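Guides > Home & Hobby > Sorting and Clearing
Kitchen | Paper | Clothes | Garage | Search

How to sort a shared shelf with other people in the room

Most advice on clearing a shared shelf assumes you are alone with a free afternoon. I doubt many people are. At Skaltstead we had one room, a lot of flat stuff (books, cards, boards, folders) and several people standing about with opinions. I have read the colour-coded label method and I don't believe in it. We bought 500 labels and used 2.

1. Clear some floor first

Push stools and stands to the side. You will be walking backwards with your hands full.

2. Pass things one at a time

One person takes an item off the shelf, holds it up and asks once. If no one wants it, it goes in the leaving pile. Yaqin Feng swears by handing over whole stacks, and I have yet to see a stack come back sorted.

Hold flat things by the edge and keep them moving. Shiny covers catch the light, so tilt them if people can't make out what you've got — otherwise you'll be asked to hold everything up twice.

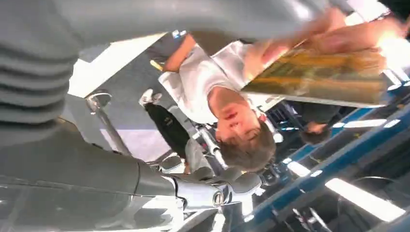 3. Decide where the leaving pile goes

Do this before the pile gets big. Abdelilah Saber suggested a "maybe" box. I'm against those. Ours from last January is still taped shut.

4. Put back less than you took out

Leave a hand's width at the end of each row. The storage people at Nudgate sell a divider for this, and a brick does the same job.

5. Check again in a month

If the gap has filled up, the sorting didn't work, whatever the shelf looked like on the day. Ours lasted until March — then Meinrad Sutter brought in his atlases.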